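Homlow Helpdesk
Ticket: Study seat booking shows "in use" after checkout
Queue: Library systems, Viluscombe building
Status: Reopened
Priority: Normal (I asked for High)

Original report

The booking screen says my seat is in use when I have checked out of it. I get the "You already have an active booking" message whenever I try to book another one. Signed out, signed in, same thing. Tried it on my phone and on a library terminal, same thing there too.

Please don't reply with the article about clearing the browser cache. I have read the article. The terminal isn't my browser.

Reply from support

Thank you for contacting the Homlow Helpdesk. Please clear your browser cache and cookies and try again. If the problem persists, try a different device. This ticket will be marked as resolved in 2 days if we do not hear from you.

Reporter

Cleared it. Still stuck. As stated in the report, I had already used two devices, so the cache on one of them can't be the cause.

What I would like to know is where the seat status is stored. The Kanaujia booking app and the library screens show the same wrong answer, which suggests they are both reading it from one place and that place is wrong.

Reply from support

We have reset your booking profile. Please confirm this has solved the issue.

Reporter

It hasn't. The reset cleared my saved favorites and left the stuck booking exactly where it was. I'd call that the reverse of what I asked for.

Could someone say what "reset your booking profile" does? The help page says it "refreshes your experience."

Log of what I have tried

1. Checked out in the app. The app says "Thanks, you're checked out." The seat stays marked in use.

2. Checked out at the library terminal. Error 4000, "No active booking found." So the terminal thinks I have no booking, and the booking page on the same terminal thinks I do. Both can't be right.

3. Waited for the automatic release. The help page says an unattended booking is released after 20 minutes. I gave it the whole afternoon. No change.

4. Went by the seat numbers on the plates, in case I had been typing the wrong one all along. I was fairly sure I hadn't, but it is the first thing I'd ask if I were on the other end of this ticket. 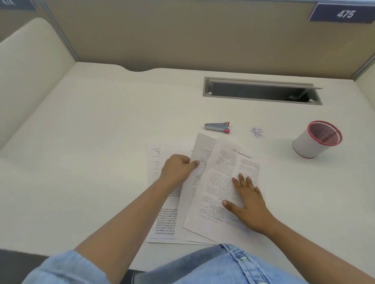

5. Searched for the seat by number in the app. It comes up under Level 2, marked in use, with no end time. Every other booking I can open has an end time. I suspect the missing end time is the whole fault, but I can't see the record, so take that as a guess.

6. Tried to extend the booking, hoping that would force an end time onto it. "This booking cannot be extended because it has ended." Then the page reloaded and showed it in use.

7. Asked at the desk. They were polite, looked it up, saw the same thing I see, and told me to open a ticket.

Reply from support

Our supplier Derkisis has advised that the sync service was restarted overnight. Bookings should now display correctly. Resolving this ticket.

Reporter (ticket reopened)

I'm reopening it. The status did change after the restart, and for most of the morning the seat showed as free. At 11:15 it went back to in use, again with no end time. I had not booked anything.

So the restart cleared a display and something put the old record back. I don't believe this is fixed, and I don't think it will be fixed by restarting the same service again. Has anyone at Derkisis looked at the record itself? The answer above doesn't say so.

Reply from support

We have escalated your comments. Derkisis has asked for the text of the error message in step 2.

Reporter

It is in step 2. Error 4000, "No active booking found."

The Derkisis error list linked from the help page stops at 2000, so I couldn't look it up. If there is a longer list, please attach it.

Reply from support

Derkisis confirms that 4000 is a general code used when a checkout request reaches the archive and not the live table. They are checking whether your booking was archived before it was closed. A manual correction has been requested. As a workaround, the desk can issue a paper pass for any free seat.

Reporter

That is the first answer that fits what I've been seeing, so thank you. I'll use the paper pass. Please leave the ticket open until the correction has gone through and has lasted at least one full day, including past 11:15.

Status changed: Waiting on supplier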